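Folding Banquet Tables for Hotels, Halls and Wedding Venues | Mosby Event Furniture
Home Tables Chairs Linen Trolleys Hire or Buy? Contact

The Plinimum folding banquet table

Hello, and thanks for stopping by! I'm Éabha Gallagher and I look after the table side of things here at Mosby, so if you ring up wanting to talk about legs, hinges or how many people you can squeeze round a top table, it's me you'll get. I used to run functions in a hotel with two ballrooms and one very slow goods lift, and I've carried more tables up back stairs than I'd like to remember.

The Plinimum is the one I'd have wanted in those days. It's a folding banquet table with a wooden top and a steel frame, and we sell it mostly to hotels, village halls, golf clubs and the sort of barn that does a wedding every weekend from May onwards. It comes as a long table or as a round, and the two share the same leg set, so if you bend a leg on one you can pinch a spare meant for the other (I've done it, it takes five minutes).

What I like about it

The locking bar, first of all. You push the legs out until they click, and you can hear the click across a room, even with the band doing a soundcheck. The old tables we used to stock had a sliding ring that worked its way up if somebody kept knocking it with their knees, and I was never happy about that with a cake on top.

The top is sealed on both faces and all the way round the edge. Wine, candle wax, gravy -- wipe it off the same night and you're fine. Leave red wine until the next morning and you may get a faint ring, so please don't say I didn't warn you! A lot of our newer venues like to leave the wood bare and just run a strip of fabric down the middle, and the finish is good enough for that. If you always use full cloths then you could save yourself some money and have the Ionescu instead, our basic table, with the same frame and a plain painted top.

It also stacks properly. There are little rubber feet on the underside that keep each top off the one below, so you don't get those long scratches from dragging them off the pile. The Trarkex trolley takes either shape and goes through an ordinary single door with the tables on edge. Rounds need the wider strap, so tell us which you're having when you order.

What I'm less keen on

It's heavier than a plastic table. It just is, and it's really a two-person lift. If your team is one person and a teenager on a Saturday job, have a look at the moulded ones on our other page.

The round version is a bit awkward to roll on its edge until you've got the knack. Sunil Uddin in our warehouse can do two at once, one in each hand, but he's been at it for years and I wouldn't try it near a glass door.

And we only do the one wood colour. We get asked for dark quite often, and we did try a batch, but every scuff showed up and we sent them back.

Buying for a new venue or taking one over

We get a lot of calls from people who've just taken on a hotel or a hall and found a cupboard full of mixed tables, half of them wobbly. You don't have to replace the lot in one go. Send me a list of what you've got, with heights if you can (heights matter more than anything, a step in the middle of a long top table looks awful), and I'll tell you which of ours will sit level alongside them. Rafsan Jayasinghe does our room plans and he'll draw up your biggest layout free of charge on any order of £3,000 or more. For smaller orders there's a flat fee of £100, which comes off your bill if you go ahead.

If you've got bookings already in the diary, say so when you ring. We keep 200 long tables on the shelf for exactly that, and Sandamali Ekanayake on deliveries is very good at finding a slot when a bride's mother is starting to panic.

News from the workshop
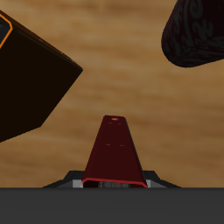
MOSBY WORKSHOP, November 2022 -- We've changed the leg hinge on the Plinimum. The new one has a thicker pin and a proper washer either side, and it folds with less of a squeak. Yuxi Meng, who designed it, has had a pair of tables going up and down in the corner all autumn and I can confirm the squeak was getting on everybody's nerves. Tables ordered from now on will have the new hinge fitted. If you bought yours earlier and want to swap, the kit fits straight into the old holes and you'll only need a screwdriver and a small spanner.

Prices are the same as before. Carriage is extra for the islands and for anywhere up more than one flight of stairs, so do mention the stairs! Spare feet, locking bars and trolley straps are all on the Spares page, or you can ring and ask for me.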